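# The Long Season in Trovham

The Saltik Open began as a side room. Eighteen players signed up for the first one, most of them students, and the final was streamed to an audience that could have fit on a city bus. This year the entry list closed at 300, and the organizers had to turn teams away before registration had been open a full day.

Saltik is a three-on-three strategy game from Nornar, a small studio that has never had much money for promotion. Matches are short, the rules fit on a page, and a good team can be beaten by a careful one. Those qualities have kept it alive in places like Trovham, where the local league plays every week from October until late spring and gets by on entry fees and a modest grant from the city. 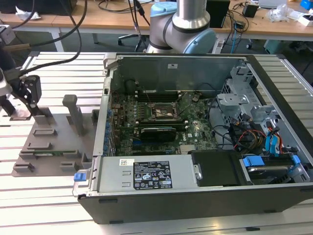
What changed this season is the format. Until now the Open used single elimination, so a team could travel half a day, lose one match, and be back in the car before lunch. The new schedule opens with a group stage. Every team plays at least 3 matches, and the top two in each group move on to the bracket. It makes for a longer weekend and a harder job for the referees, who have to settle tiebreaks on round difference.

Yae Sugiyama has captained Innes for four seasons and pushed for the change at the league meeting last fall. Her team went out in the first round two years running, both times to the eventual champions. She says she would have accepted the losses more easily if there had been something left to play for afterward.

Players who travel seem to agree. The complaint heard most often is about cost. Entry is $100 a team, and hotel prices near the venue go up during the event. A group stage at least gives people a full day of games for the money.

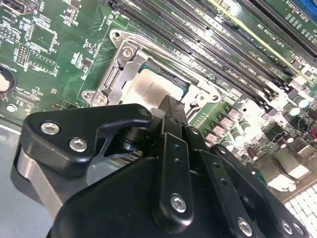

Sugiyama is less sure about the prize split. Under the current plan, half the pool goes to the winner and the rest is shared among the other semifinalists. She would like to see a small payment for every team that gets out of its group, enough to cover gas and a meal. The league has said it will look at the numbers once the season is over.

Nornar, for its part, has stayed mostly in the background. The studio agreed to hold its next balance patch until after the final, which the league had requested. Last year an update landed nine days before the event, and several teams had to throw out strategies they had practiced all winter.

Group play starts on 6th May. The draw will be posted the evening before, and teams have until then to confirm their substitutes. Innes has yet to name one.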